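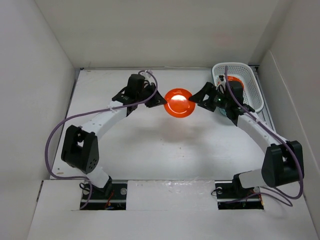

Marcela Procházka
Product Editor, Tableware

Kendness Skukano Dinner Plate, Orange-Red
Item no. 3041

Skukano is the everyday line from Kendness, and the dinner plate is the piece most people buy first. It has a raised rim and a recessed center, so sauces and dressings stay put when the plate is carried to the table. The glaze is glossy on the eating surface. The foot ring underneath is left unglazed and sanded smooth.

The plates are stoneware, fired at the Plultov works. Color varies a little between batches. If you are adding to a set you already own, put the batch letter from the bottom of your plate in the order notes and we will match it if we have stock.

Specifications
Diameter: 276 mm
Material: glazed stoneware
Dishwasher: yes, top or bottom rack
Microwave: yes
Oven: no
Sold as: single plate or carton of 12

Care
Wash before first use. Gray marks from knives and forks are metal left on the glaze. A paste of baking soda and water takes most of them off. Do not use steel wool. Let a plate from the refrigerator come to room temperature before you microwave it.

Stacking
Cartons ship with paper dividers. Keep them if you store the plates for long periods. We suggest stacks of no more than 12 on a home shelf.

Ordering
Single plates ship from our own shelves. Cartons come from the Šťastný warehouse and usually take a few days longer. Restaurants and caterers ordering more than 50 plates should write to the trade desk for a quote before placing the order.

Next delivery of the matching soup bowl is expected in July. The side plate is in stock. The oval platter in this color has been dropped from the line, but it is still made in white.

Returns
Unused plates can be returned in the original packing. For breakage in transit, send us a photo of the carton and the broken pieces along with your order number.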